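Talks > Entertainment Desk > Speaker notes

CELEBRITY APOLOGIES: WHO WRITES THEM AND WHO READS THEM
Notes for the afternoon slot. Neville Wainwright. Talk 18 min, leave time for q's

Start cold, no hello. Read out the Kasten apology. All of it, slowly. "I have listened and I am learning." Pause. Ask who wrote it — hands up for Eckhard, hands up for publicist.

Recap for anyone who missed it: Eckhard Kasten, lead in Stikine, walks off a live interview in March. Clip everywhere by dinner. Statement up 3 hours later. Second statement the next morning, apologizing for the first one. Don't do the voice.

Point one, speed. Fast apology reads as panic, slow one reads as lawyers. Imke Kuhlmann waited two weeks over the Gorkell tour refunds and got hammered for it, then sold out the new dates anyway. So what did waiting cost her? Leave that hanging, come back to it.

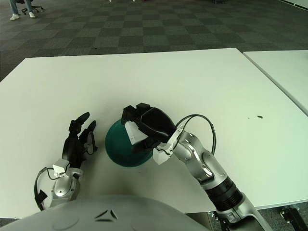

Point two, format. Notes app screenshot vs video vs the sit-down. Screenshot is dying, good riddance. Video needs a plain wall and no makeup, everyone knows the trick now. Sit-down only works if the interveiwer is allowed to ask a second question. Ourania Bakalis got 2 questions on Fang and the follow-up was the whole story.

CHECK: do I have permission to play the Bakalis audio? If not just read the quote. Ask Orvokki before lunch.

Point three, the non-name. "Anyone who was hurt." Who? Read the list from my handout, don't rush, they laugh around the fourth one.

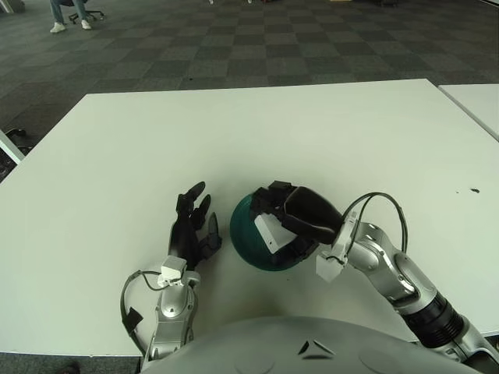
White table, two hands resting on it.

Drink water. Then the bit on us. We run the apology, then the reaction, then the ranking of apologies. I wrote one of those rankings at Gernstead, took me a hundred minutes incl. coffee, most read thing I did that year. Own it. Don't be cute about it.

What I'd do diffrent: call the person who was actually wronged first. The makeup artist on Stikine never got a call from anybody. She was in the room!! She had the better story and a better memory.
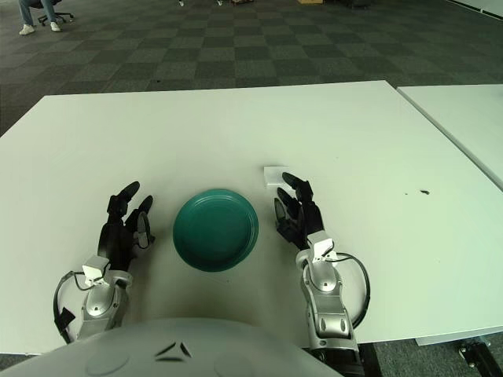
Back to Imke. Waiting cost her a bad fortnight online, fans came for the songs. Kasten apologized twice and people still bring up the second one. Not saying never apologize — saying the clock is ours, we set it.

If running long cut the format section, keep the list. If short, do the awards speech story (the clean version).

Questions. Someone will ask about the divorce. Haven't got anything on it, say so and move on. Handouts by the door, thank Orvokki Kokkonen for the booking.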